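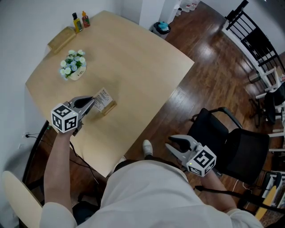

Cross-Border Travel Group - minutes, November

Meeting opened at 7 pm in Sidov. Last month's minutes agreed.

1. Sulel crossing. Great news - the night lane is open again! It took 3,630 cars in its first month, and the longest wait was 37 minutes. Members were delighted.

2. Travel passes. Nishad will now accept passes issued in Sidov for 60 days. Warm thanks to everyone who wrote in.

3. Brovix bus. Still no winter timetable. Secretary to write again.

4. Any other business. Leaflets needed in both languages.

Closed 8.15 pm.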